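Notebook > Surface Prep > Trorau coating trial > February

February, entry 3

Adhesion still inconsistent on the Gromaria primer. Panels from the second batch passed tape test at the center and failed along the sheared edges. Same steel, same degrease, same cure. Wakana Fukuda thinks the shear lubricant is surviving the alkaline wash. Plausible – the failures follow the cut side and the mill side is clean.

Water break test repeated on 3 bare panels before priming. Two sheeted evenly. The third beaded in a band along one long edge. Wiped that edge with solvent, rinsed, tested again, no beading. Panel kept unprimed for reference, label K3.

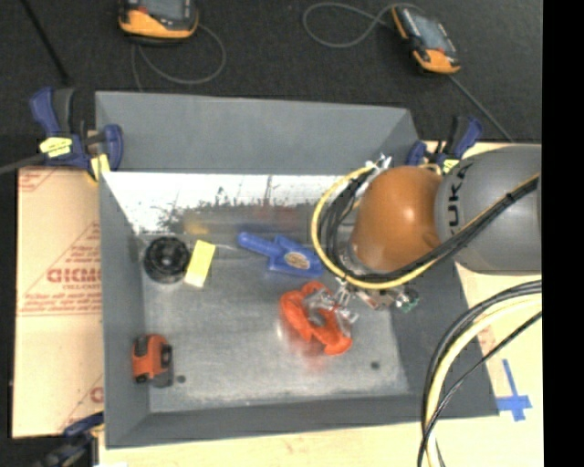

Wash time is now 20 minutes for everything from the Kumley shear, up from 12. Bath concentration left alone so only one variable moves. Titration before the run was within limits. Rinse water conductivity drifted up toward the end and should be logged per rack, not per shift.

Aba Sarpong asked whether scuffing the edges by hand would get past the problem. Probably, but it would mask the residue and the result would depend on who did it. Not doing it yet.

To do:
Prime the washed set and cross-hatch after full cure.
Get the lubricant data sheet from Kumley.
Check film thickness at the edges – gauge reads low there, may be pullback.

Recent entries
Cross-hatch results, first batch
Oven profile, upper and lower racks
Gauge calibration on the Arthur shims
Wash bath titration log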